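I want to put in a good word for the afternoon tea break, the real one, at 3:30, where people get up from whatever they are doing and go stand in a room together for a quarter of an hour. I have worked in offices that had it and offices that didn't, and I would take a pay cut (a small one!) to stay in the first kind.

My first proper job was at Woltcombe, a map printer with 16 people on two floors. At 3:30 somebody ran a spoon along the radiator upstairs, and the pipes carried it down to the press room. Everyone came. The owner came. The woman who did the invoices came with her shoes off. For the first month I thought it was a bit silly and stayed at my desk to look keen, until Hafþór Blöndal, who ran the big folding machine, put his head around the door and told me I was being rude. He was right, and I went, and I learned more about printing in that kitchen than I did anywhere else in the building. I learned why the blues on the harbor charts kept drifting. I learned which customers paid late and which ones you could tease about it.

Then I moved to Seka, which had 400 employees and a wonderful coffee machine on every floor. You could have anything you wanted at any minute of the day, so people did, alone, on the way back from the restroom. I knew the names of the people whose desks touched mine. It took me most of a year to find out that a woman in the next department had grown up in the same town as me and had been taught by my aunt. A year! We'd have had that sorted by the second biscuit at Woltcombe.
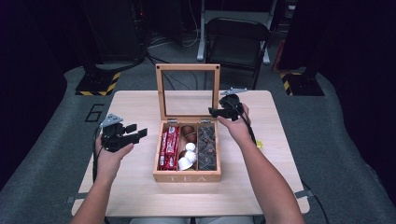 Does it have to be tea?

Tea is only the excuse, and coffee, hot chocolate or plain water will do just as well. What matters is that everyone stops at the same time and that whatever they're drinking takes a few minutes to get through.

I do think hot drinks have an edge, though. A hot drink gives you something to do with your hands and a fair reason to stay put until it cools. A can of soda is gone before anyone has said anything worth hearing. And there is the small business of making it, asking who wants what, remembering that one person takes it black and another wants so much milk you wonder why they bother. I love all of that. Making a drink for a colleague you barely know is a friendly thing to do, and it costs you two minutes.

People tell me this is nostalgia, and that the same good could be had from a channel on the office chat or a lunch once a month. I've tried both. The chat channel at Seka was called Kettle, and it was mostly pictures of dogs - very nice dogs, I have no complaint about the dogs. The monthly lunch was fine too, but it came with an agenda by its third outing, and after that with slides. The daily break resists this because it's too short and too frequent for anyone to bother organizing. You can't put slides into fifteen minutes when half the room is looking for a clean mug.

The stronger objection is about time. Fifteen minutes a day for a whole staff adds up, and I've had a manager work it out for me on the back of an envelope with real pain in his face. I'd ask him to set against it every email that didn't need writing. At Woltcombe we had one long-running mess, the Durán order, with about 70 sheets that had to match a set printed years before. Had we handled it by message I think I would still be replying. It was handled standing up, a bit each afternoon, by people with their mouths full.

Shift work is harder, and so is working from home, and I don't have a neat fix for either. My sister works nights at the Wundavel bakery and they take theirs at 2 in the morning, with the radio on, and she says it's the best part of the job. As for home, a friend and I now ring each other at 3:30 and put our kettles on. It isn't the same as a room, but I look forward to it from lunch onward, and in January, when it's getting dark by the time we hang up, I look forward to it from breakfast.

So if your workplace has one of these breaks and you've been skipping it, please go this afternoon. Take the bad chair by the door. Ask somebody what they're stuck on. And if your workplace has none, you could start with a spoon and a radiator, or just by asking the person across from you what they'd like, and then asking again tomorrow at the same time.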